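The Box You Never Unpacked

By the third move, I had stopped labeling anything. The first time, leaving Prudcombe, I was a model citizen. I wrote KITCHEN, FRAGILE, THIS SIDE UP on all four faces of every box, in capitals, with arrows. The movers stacked them upside down in the room that was to be my bedroom, and for a week I drank coffee out of a measuring cup while sleeping next to my own plates.

The second time, I wrote MISC. I wrote it 38 times.

Moving brings out a strange faith in the person you are going to be at the other end. That person will have an evening free to go through the cables. That person will at last frame the poster. You carry a waffle iron down four flights of stairs on her behalf, and up three more, and she turns out to be you, with a sore back and no interest in waffles.

I have lived in Lunham for nine years now, and in the hall closet there is a box from before Lunham. I know what is in it in the way I know what is in the Constitution. There are some candles. There is a phone charger with the wide plug. There may be a fondue fork, singular. I could open it tonight and be done by the time the pasta boiled, and I have felt that way since my first winter here.

When I admitted this at a dinner in March, expecting to be pitied, everyone at the table put down their forks and began to confess. One couple had a box that had crossed three state lines with the same strip of tape on it. A man who had been silent through the soup told us he pays for a unit at Zeleo, the storage place out by the highway, and has not visited since he signed the lease. He pays $128 a month. He has the key on his ring and he showed it to us, the way other people show you a baby.

I went out to Zeleo the next week to see for myself. The corridors are very clean and the lights come on ahead of you as you walk. Behind the orange doors, by my guess, is most of the fitness equipment sold in this county since the nineties. The young woman at the front desk told me that people mostly come twice, once to put it in and once to take it out, and that the second visit often gets put off. She had a unit herself. Staff discount.

The advice industry would like a word with all of us, of course. It says to handle each thing and ask it a question. It says that if you haven't used something in a year you should let it go, which would have cost me the fire extinguisher and two cousins. A moving company called Idahosa mails me a leaflet every spring telling me to start packing five weeks ahead, beginning with "items you do not need." I read that line standing up in the kitchen. Idahosa is telling me, with a coupon attached, to begin by carefully wrapping everything I ought to throw away.

I do know one person who took the plunge. She put her mystery box out on the curb in the old neighborhood, still taped, and went back inside and stood behind the curtain. It was gone by 9 a.m. She felt light for the whole morning. In the afternoon she began to wonder about her grandmother's gravy boat, and she has gone on wondering, and by now the gravy boat has acquired a gold rim and a matching ladle. Had she opened the box and found it, I am fairly sure it would be in a cabinet today, unused, chipped, and no trouble to anyone.

So I keep mine. My lease is up in the summer and the landlord has begun saying "market rate" in the stairwell. I have priced the tape. I have asked the liquor store to hold back its sturdier cartons. The hall closet box will go on the truck first, as it always does, being the only one that's ready.
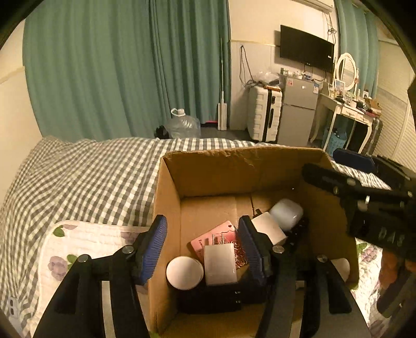
A cardboard box open on a bed, its far edge torn. The first step is always the flaps.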